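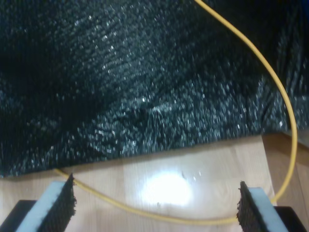 The dark mat on the pale wood, yellow cable across it.

Saturday, before breakfast

I still don't believe in the mat. Cyrill Lüthi talked me into it in March, when he was clearing out the flat in Katwood and wanted everything gone by the evening. He said it would "pull the wood together." I have now owned it long enough to say that wood does not need pulling together. It was doing fine.

What bothers me is the way it catches light. In the shop pictures Cyrill showed me, the same thing looked like soft moss. At my place it glitters. Little silver glints all through the black, and the far end goes so dark that I could lose a set of keys in there and not find them until I moved out. He calls it charcoal. I looked at it for a good while this morning with my coffee and I would say black, with some green in it when I'm feeling generous, and blue-gray in the part where the light hits.

The edge is another matter. Cyrill swears it is meant to be like that, a bit ragged, "a natural finish." I have my doubts about natural finishes. A line that wanders like that looks to me like someone got tired of cutting. I held a ruler near it last week and then put the ruler away again, as there was nothing to be learned.

He says it cost 988 new, from Zürcher, and that I got a bargain at 80. I would like to see the receipt. He says the receipt was in a box and the box went to his sister's. Everything Cyrill has ever owned has a receipt in that box. I have asked about it three times.

Later

Tried the cleaning advice. The woman at the Golell counter told me to shake it outside, then comb it with a wide comb, always in the same direction, and never vacuum. The man at the same counter, one month before, told me to vacuum it on low and never comb it. I combed half. The combed half looks the same as the other half, and my wrist hurts. I am not doing the rest until one of them changes their mind.

What did come of it was crumbs, or grit, or whatever it is. I had wiped the wood last night and there were specks on it again today. Either the mat sheds or it has been storing toast. I wiped them up with a damp cloth and put the cloth straight in the wash so I wouldn't start studying it.

The wood I do like. I'll put that down here so this isn't all complaint. It's the one thing I picked for myself, the palest they had, and everybody warned me it would show every mark. So far the only thing it shows is glare. There's one spot that goes completely white when the light is on it and I can't see the grain at all. A matte oil is supposed to fix that. It was also supposed to fix the shelf in the hall, and I have seen the shelf in the hall.

Afternoon

Cyrill phoned. I told him about the comb and he laughed for too long. Then he said the trouble is that I've put it too close to the raised part, and that the end shouldn't sit up on the ledge at all. According to him it should lie flat with a hand's width of bare wood on every side. I said that wasn't what he told me in March. He said in March he hadn't thought about the ledge.

So I measured. Flat, with his hand's width, I need 72 inches clear and I don't have it unless the bench goes. The bench is staying. I carried it up from Fludidside on a bus with two changes and I am not moving it for a mat.

The yellow cable I could do something about, I suppose. It goes right over the black in one big loop and then down by the ledge, and yellow on black is the first thing anyone's eye goes to. My neighbor suggested running it underneath. Then I'd have a lump, and I'd be able to feel the lump with my foot, and I know myself. Clips might work. The packet of clips says they hold on any surface, and I have read that sentence on a lot of packets.

Evening

Looked up what people ask for these secondhand. One was listed at 800, "barely used," and had been listed since last fall, so I think we know what that's worth. I could ask 80 and be glad of it.

I'll give it until the end of the month. Need to buy clips, and ask Cyrill for his sister's number.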